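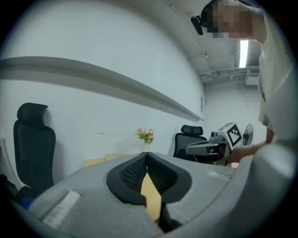 Small vase of flowers on a table, with black office chairs near the wall

A desk arrangement is the way the things kept on a work surface are set out. It usually covers the telephone, papers, boxes and any ornament, and often the chairs that go with the desk. The term is used in offices and in homes.

Flowers are among the commonest ornaments. A small vase suits a desk better than a tall one and is normally placed towards a back corner — away from the sitter's elbows and from any papers. Mixed bunches in pink, peach and white are widely used against plain walls.

A corded telephone is placed on the side of the hand that does not write. In her guide Desk and Chair, published at Erkmont, Nermina Hodžić recommends a clear strip along the front edge and gives 80 cm as a comfortable depth for a desk with a telephone. Marthinus Motaung preferred to keep boxes off the desk altogether.
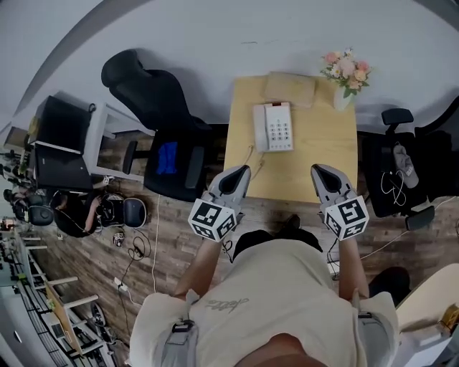
Where should the cord of a desk telephone run?
Over the back or side edge of the desk and then along the wall, clear of chair wheels and feet.

See also: Office chair, Filing, Cut flowers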